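Last changed Apr 25, 2019

## Booking Udel: what venues keep asking us

**Are they a band or a DJ set?**

A band. Four people with drums, bass, two synths and a singer. The word "electronic" in the press text came from their old label, Gruber, and we've given up trying to kill it.

**Is the new record really "genre-defying"?**

I doubt it. It's a pop record with long intros. Leonie Bühler wrote seven of the songs, and three of those are good enough that you won't care what they're called.

**Can they fill our room?**

Depends who you believe. The streaming numbers say yes, but streaming numbers say a lot of things. At Comik they sold 72 tickets out of 100 on a rainy night, and I'd plan around that before I'd plan around a playlist. 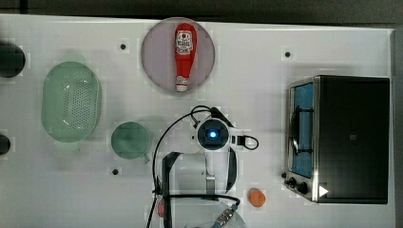 **Do they need the full backline?**

The rider says so. Ask anyway. They've played fine with a house kit and one borrowed bass amp, and riders tend to grow every time somebody copies them.

**Will they play the song from the Lirkier ad?**

Sometimes. Please don't put it on the poster.

**Can we get a support slot for a local act?**

Yes, if you send us music. A follower count tells me very little.

**Are there dates left in May?**

A few, all midweek. Any agency telling you it has a Saturday is guessing.

**Who do we write to?**

Ursina Hubmann for contracts and fees. Tech questions go to the band's sound engineer, whose address is on the rider.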